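Sorting Used Batteries and Small Items at Home

Tangen Household Advice Service
Updated January 13, 2023

Most homes collect small items that have no settled place: spent batteries, loose screws, spare keys, bottle caps and the fittings left over from furniture assembly. Residents often ask the Service how such items should be kept until they are used, recycled or thrown away. The following guidance applies to kitchens, utility rooms and home workshops.

Choosing a work surface

Clear a table before sorting begins. A plain, matte surface in a single color is preferred, as small parts are easily lost against a pattern or under glare. Remove tablecloths and place mats. If the table is used for meals, cover it with clean paper and wash it afterward with warm water and dish soap.

Good light matters more than a large table. A lamp placed to one side will throw short shadows that make very small screws easier to find.

Choosing containers

Open plastic bins are suitable for sorting. They should be low enough that the contents can be seen without lifting the bin, and they should stand flat. Bins of similar size but different colors are recommended, with one color kept for batteries at all times. Households that change the colors from one session to the next tend to mix the contents.

Leave a wide space between the bins. Items waiting to be sorted can be placed there a few at a time, and a part dropped short of one bin will not fall into the other by mistake.

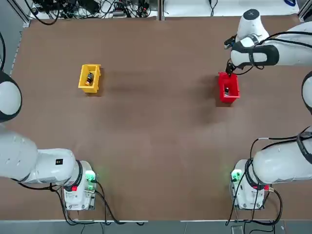 Handling batteries

In the layout shown, the yellow bin holds a small cylindrical item resembling a battery, and the red bin holds a different small object. A household may assign its own colors, provided that everyone who uses the bins knows them.

Batteries should be sorted before anything else. Cover the terminals of lithium and 9-volt batteries with clear, non-conductive tape before they are stored. Button cells should be taped on both sides and kept where children cannot reach them. If a button cell is swallowed, seek emergency medical help at once.

Do not place batteries in the same container as keys, coins, paper clips or loose screws. Metal objects can connect the terminals and cause heat. A battery that is swollen, leaking or damaged should not be kept with the others – contact the local waste authority for instructions.

The sorting bin is intended for short use only. At the end of the session, move used batteries to a lidded, non-metal container and store it in a cool, dry cupboard away from the stove. New batteries are best left in their original package until needed.

Handling other small items

Sort the remaining items by use. Screws and brackets belonging to a particular piece of furniture should be placed in a small bag marked with the name of that piece. Keys should be tested and tagged on the same day. Items that cannot be identified may be kept in a single jar until the next sorting session, and those still unclaimed at that time may be discarded.

Cleaning and storing the bins

Empty each bin fully and wipe the corners and the underside of the rim, where dust collects. Wash with mild soap, rinse, and allow the bins to dry before stacking them. Any bin that has held a leaking battery should be taken out of household use and must never be used for food.

How often to sort

Two sessions a year are enough for most homes. The Service suggests January, when holiday toys and lights are put away, and April, when garden and garage tools are brought back into use. Households with many battery-powered devices may prefer to empty the battery container more often and should check the opening hours of their collection point before setting out.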